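Home | Papers | Data | Download | Contact

4.2 Evaluation of the Drinum hand-held kit

We reviewed the Drinum kit as a commercial option for collecting manipulation demonstrations without a robot arm. The kit comes as a hand-held two-finger gripper with a camera mount, charging base, calibration board and a license for the Brunano recording software. We bought one kit at list price. The vendor had no part in the tests and did not see the results before submission.

Setup took 65 minutes from opening the box to the first usable recording. Most of that time went to calibration, which failed twice under the ceiling lights in our test room and passed once we turned the board away from them. The manual does not mention glare. The second operator, working from our notes, had no trouble.

We recorded 505 demonstrations of table clearing with the kit and the same number with the Cabrera unit described in Section 4.1. Operators moved tableware and chopsticks between the table and a tray. Start positions were changed by hand after each trial. A demonstration was rejected if tracking was lost or if the operator dropped an item outside the work area.

Bowls gave few problems. The fingers open wide enough to take a bowl by the rim, and operators got used to the trigger quickly. Thin items were harder. A stick lying flat on a cloth has to be pinched close to the surface, and the blunt fingertips tend to push the cloth ahead of them. Operators slowed down for this step with both kits, but more so with the Drinum. Softer tips are sold separately and we did not test them.

Figure 2 gives the view from the gripper camera. Both fingers stay in view when open, which helps when estimating the gap between them, but they take up a fair part of the lower image and can hide a low object such as a tray edge. 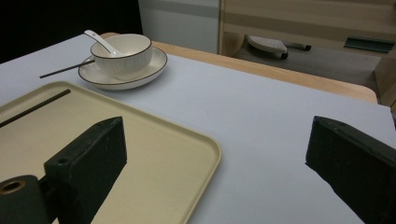
Figure 2. Gripper camera view with fingers open. Bowl, spoon and saucer at upper left; one thin black stick beside the saucer and another in the beige tray.

Export was the weakest part of the package. Brunano writes one folder per trial and has no batch rename. We used a short script to convert the files to the Buner format, and it is included with the supplementary material.

Comments (3)

Did you try the softer tips yet? Ours wore out fast but they were much better on chopsticks.

Same calibration problem in our lab. Turning the board fixed it, thanks.

The link to the conversion script is dead for me.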